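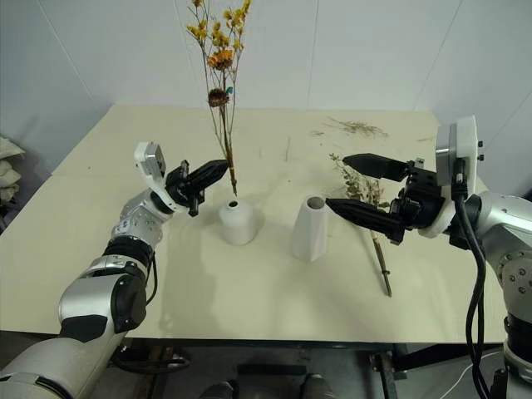 Zwei weiße Vasen, zwei Sträuße Trockenblumen, ein großer Tisch. Mein Thema für heute, macht euch auf einen langen Thread gefasst 🧵

**1/**
Ich bin nämlich seit dem Winter komplett den Trockenblumen verfallen. Vorher dachte ich dabei immer an das verstaubte Gesteck auf dem Fernseher meiner Oma (das stand da gefühlt seit meiner Einschulung und wurde nur zum Fernseherputzen bewegt). Und jetzt sitze ich abends da und google, wie man Strohblumen aufhängt. Tja.

**2/**
Schuld ist Faith Laizer. Die hat mir im Oktober einen Bund in die Hand gedrückt, eingewickelt in Zeitungspapier, mit den Worten »Kein Wasser, bitte!«. Ich hätte garantiert Wasser reingetan. Der Bund steht heute noch bei mir im Flur und sieht gut aus, ein bisschen blasser vielleicht.

**3/**
Zum Strauß oben links: gelbe Blütchen ganz oben an dünnen, verzweigten Stielen, darunter eine orange-gelbe Blüte, und dann so ein dunkles rotbraunes, borstiges Ding. In das borstige Ding bin ich verliebt. Falls jemand weiß, wie das heißt, bitte in die Antworten, ich will mehr davon.

**4/**
Ich mag diese Farben so gern zusammen. Gelb, Orange, Rotbraun, alles schön warm, und dazu weiße Vasen auf cremefarbenem Tisch. Bei mir zu Hause steht leider eine knallgrüne Vase, die hat mir mein Bruder geschenkt, und sie macht alles kaputt, was man reinstellt. (Er liest hier mit. Sorry! Ich hab sie trotzdem noch!)

**5/**
So, Praktisches, ihr habt gefragt. Wie kriegt man so einen Bund in eine Vase, ohne dass die Hälfte abbröselt? Ich fasse unten an den Stielen an, nie oben bei den Blüten. Den ganzen Bund senkrecht über die Öffnung halten, Stiele eng zusammen, und dann langsam runter. Nicht drehen. Beim Drehen verhaken sich die Zweiglein und dann rieselt es.

**6/**
Wenn die Stiele unten auseinanderstehen: vorher zusammenbinden. Ich nehme Bast oder Küchengarn, was halt da ist. Gummis gehen auch, werden aber nach einem Sommer brüchig und dann liegt alles auf dem Boden. Fragt nicht, wann ich das gemerkt habe. Nachts um zwei hab ich es gemerkt.

**7/**
Abschneiden immer erst nach dem Probestellen! Ich hab beim ersten Mal vorher gekürzt, weil ich so schlau war, und dann guckten die Blüten gerade so über den Vasenrand wie Leute über einen Gartenzaun. Also reinstellen, drei Schritte zurück, gucken, rausnehmen, einen Fingerbreit ab, wieder rein.

**8/**
Schmale, hohe Bünde brauchen übrigens fast gar keine Arbeit mehr. Ich hab früher ewig an einzelnen Stielen rumgezupft. Seit ich das lasse, wird es schöner. Die feinen Zweige dürfen ruhig nach außen abstehen, das lockert so ein Bündel total auf.

**9/**
Zur Frage »eine Vase oder zwei?«, die kam jetzt mehrfach: ZWEI. Zwei verschiedene nebeneinander, mit Luft dazwischen. Teodoro Barroso findet das ja spießig und hat mir eine sehr lange Sprachnachricht dazu geschickt, Stichwort Kaminsims, Stichwort Hotelempfang. Ich hab sie beim Abwaschen gehört und danach genau so weitergemacht.

**10/**
Wie viel Luft? Probier's einfach aus. Bei breiten Sträußen mehr, bei schmalen weniger. Die Köpfe sollen sich oben nicht ins Gehege kommen, sonst hat man nach einer Woche ein einziges Gestrüpp und beim Abstauben reißt man beide um.

**11/**
Apropos Abstauben, das ist wirklich der nervige Teil. Ich nehme den Föhn, kalte Stufe, kleinste Stärke, großer Abstand. Am besten auf dem Balkon. Für die runden borstigen Köpfe einen weichen Pinsel, da setzt sich alles rein. Wer Katzen hat, kann sich vermutlich beides sparen, weil der Strauß eh nicht lange lebt 🐈

**12/**
Standort: keine pralle Sonne, kein Bad. Im Bad hatte ich mal einen, der roch nach fünf Wochen wie ein feuchter Heuschober. Auf der Fensterbank bleicht das Gelb aus, und zwar schneller, als man denkt. Flur, Regal, Esstisch, alles gut.

**13/**
Und weil Trockenblumen ja nichts wiegen: Schmale Vasen kippen gern. Mit Wasser drin hätten sie unten Gewicht, ohne halt nicht. Ich fülle unten ein bisschen Sand rein, zwei Fingerbreit reichen. Kies geht auch, macht aber innen Kratzer und klingt furchtbar beim Einfüllen.

**14/**
Ihr wollt immer Bezugsquellen, also: Meine Lieblingsvase ist von Vinon, die hab ich gebraucht gekauft und runtergehandelt wie eine Weltmeisterin. Bund und Bast hole ich bei Janssen, wenn ich eh in der Gegend bin. Ist alles selbst bezahlt, ich krieg hier von niemandem was (leider, haha).

**15/**
Von Terkwood gibt's ein Regal mit genau der richtigen Tiefe für zwei Vasen und einen Stapel Bücher, das umschleiche ich seit Wochen. 393 Euro. Für ein Regal. Ich hab schon ausgerechnet, wie viele Bünde das wären, und das hätte ich lieber gelassen.

**16/**
Selber trocknen klappt übrigens auch! Kopfüber, dunkel, luftig, kleine Bündel. Meine hängen am Wäscheständer in der Abstellkammer und rascheln, wenn man die Tür aufmacht - beim ersten Mal hab ich mich zu Tode erschreckt. Zwei bis drei Wochen, je nach Dicke der Stiele. Wenn's beim Biegen knackt, sind sie fertig.

**17/**
Was bei mir gar nicht ging: Tulpen. Traurige braune Läppchen. Rosen okay, werden aber sehr dunkel. Schleierkraut super, Strandflieder super, Disteln super und gemein zu den Fingern.

**18/**
Haarspray zum Fixieren, ja oder nein? Ich sag: dünn und aus der Entfernung, ja. Aber es zieht danach Staub an, und dann sind wir wieder beim Föhn. Bei den kleinen gelben Blütchen mach ich es, die bröseln mir sonst auf die Tischdecke. Bei allem Größeren lass ich's.

**19/**
Zum Lagern, wenn ihr wie ich nach Jahreszeit tauscht: langer Karton, Seidenpapier locker drumrum, trocken stellen. Ja nicht in die Plastiktüte! Und draufschreiben, was drin ist. Ich hatte den Winterstrauß zwischen den Skisachen und hab bis Februar gesucht.

**20/**
Edit, weil es in den Antworten gerade hochkocht: Nein, ich hab nichts gegen frische Blumen. Ich kauf mir immer noch Ranunkeln, sobald es welche gibt. Die kommen dann in die grüne Vase, dafür taugt sie nämlich halbwegs. Kleines Zugeständnis an meinen Bruder.

**21/**
Wenn ihr eigene Sträuße habt, zeigt her! Am liebsten mit Vase und Drumherum, ich bin neugierig auf eure Tische. Und denkt an das borstige rotbraune Ding, ich brauche den Namen!! Ich mach jetzt Abendessen und les danach alles durch 💛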